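Week 4: Worktops, and how to talk to a customer about them

Last updated: March

Right, I promised we'd get on to surfaces this week, so no more cupboards for a bit! Most people walk into a showroom asking for "something grey" and that's about as far as they've got. Your job is to get them talking about how they cook, who wipes up and how long they plan to stay in the house.

Have a look at the Floltby price sheet before the session. Their basic run comes out at 1157 and the Bollorberg one at 2775 (both fitted, both for the same L-shaped kitchen), and I'd like you to come ready to argue for one or the other. I go back and forth on it myself.

Speckled finishes are my own favourite for busy families. Crumbs vanish into them, which is lovely until you put your hand in the jam. 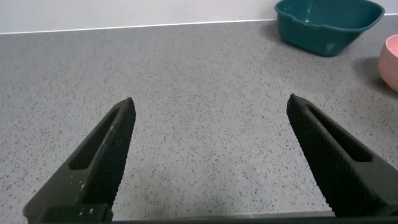

Plain dark tops are the opposite, every fingerprint shows, so do warn people. Bring your sample notes next time and we'll start on edges and upstands.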